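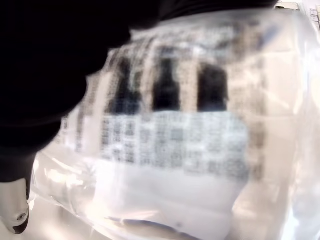

Filled in by Mariama Ankrah, Tonimow packing room
April, morning round

Packing room check: bagged goods, tables, floor

Read the comment under each line before signing. Comments stay with the sheet until the next round.

PART A. BAGGED GOODS

A1. Bags are clear and the insert can be seen through the film.
Result: OK
Comment: Clear film on the Nevura bags. The insert can be seen inside. The film creases a lot and picks up glare, so tilt the bag before deciding the print is bad.

A2. Print on the insert can be read without opening the bag.
Result: Recheck
Comment: The dark blocks are easy to pick out. The fine print next to them is hard to make out through wrinkled film. Pull the film flat with two hands and read it again. If it still can't be read, set the bag aside.

A3. Seals closed, no splits at the corners.
Result: OK
Comment: Checked 9 bags from the Nevura carton. No splits. One seal was a little off straight but held when pulled.

A4. No staples, clips or loose tape inside the bags.
Result: OK

A5. Suffocation warning present on bags that need one.
Result: Open
Comment: Waiting on Dramani to confirm which bag size takes the warning. The old sheet and the new sheet don't agree. Hold the larger size until we hear back.

A6. Bag stock stored off the floor and away from the heater.
Result: OK
Comment: 500 in the open box, lid folded down. The lid was left up last time.

PART B. TABLES

B1. Tables steady, no rocking when leaned on.
Result: OK after fix
Comment: The main table rocked at one corner. Turned the foot down and tried it again. If it works loose, the foot needs a new lock nut.

B2. Tabletops wiped and free of grit.
Result: OK
Comment: Use the soft cloth on the white tops. The green pads leave marks.

B3. Edges and corners free of chips or sharp spots.
Result: OK
Comment: Ran a hand along every edge. There is a rough patch under the near edge of the main table, sanded last month and still smooth enough.

B4. Gap between tables wide enough to walk through where the floor plan shows a walkway.
Result: See comment
Comment: The strip of carpet between the main table and the one to its left is narrow. It isn't marked as a walkway on the plan, so it passes. Go around.

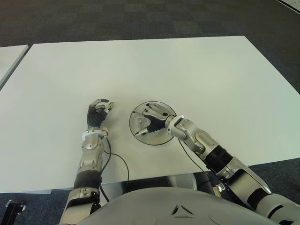

Item B2/B4: main table, with the corner of the second table at far left

B5. No cartons stored under the tables.
Result: Fail, corrected
Comment: Three Brokness cartons were under the second table. Moved to the rack.

PART C. FLOOR

C1. Carpet tiles flat, no lifted corners.
Result: OK
Comment: The grey tiles have a faint check pattern that hides a raised edge pretty well. Use your foot as well as your eyes, mainly at the table corners.

C2. No film scraps or offcuts on the floor.
Result: OK
Comment: Clear film is hard to spot on carpet and slides under a shoe. Pick up any piece, however small, and put it in the film bin.

C3. Cords kept off walking routes.
Result: OK

C4. Exit route clear to the door.
Result: OK
Comment: Walked it both ways with a full carton.

PART D. LEFT OPEN

A2: read the inserts again with the film pulled flat. Mariama.
A5: answer from Dramani on the bag warning.
B1: order 2 lock nuts, one for the main table and one spare.
B5: put a label on the rack for the Brokness cartons so they go there first.

Leave this sheet on the clipboard by the door. Old sheets go in the grey binder, newest on top.

Signed: M. Ankrah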